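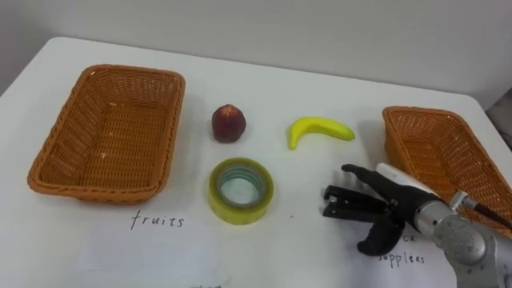 Re: [stillhouse] Column gaskets weeping at the 2 inch joint

Quick one before work, sorry for the typing.

> Bought the Surnel column kit in January, 2 inch ferrules, copper plates.
> Every run I get a drip at the second joint up. Swapped the gasket twice,
> no change. Clamp is as tight as my hand will go. Is it the gasket or did
> I get a bad ferrule? Seller says send it back but the freight is 70 and
> I'd rather not. Also does anybody know if the Tiltetti gaskets fit these?

Probably the ferrule face, going by what you wrote. Had the same on mine. Take the joint apart, clean both faces, set them on a flat piece of glass with no gasket and see if either one rocks. Mine rocked. Only a hair but enough.

If it rocks — 400 grit wet paper on the glass, figure eights, light hand. Check every minute or so. Don't go after the groove, just the outer land. Took me most of an evening with the radio on.

Don't keep cranking the clamp. Overtightening squeezes the gasket into the bore and then you get a lip in there that catches everything. Finger tight plus a quarter turn, then again once the column is warm.

Tiltetti gaskets, yes, they fit the 2 inch. Get the white PTFE ones, the plain silicone went soft on me and smelled. Aquino sells a mixed bag too but half of those were the wrong size in my bag so measure before you pay for more than one.

Other thing, is your column plumb? A long column hanging off one side of the boiler pulls on the lower joints. I put a strap to the wall and that alone cut the drip by half, beleive it or not.
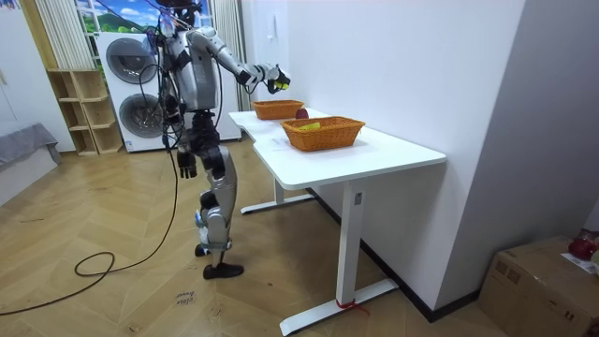 Cliltton, Tuesday

Adding to the above, got cut off and it sat in drafts.

Did a water run last night with the relapped ferrule, 55 minutes at full boil, bone dry at all joints. Weighed the gaskets in the spare bag while I was at it, no idea why.

Part number on the Surnel replacement ferrule is 971 if you do end up ordering. Comes without the clamp, wich is annoying. Ask them for the pair, the faces match better.

Always water first, then a vinegar run, before anything else goes thru it.

Let me know if it rocks.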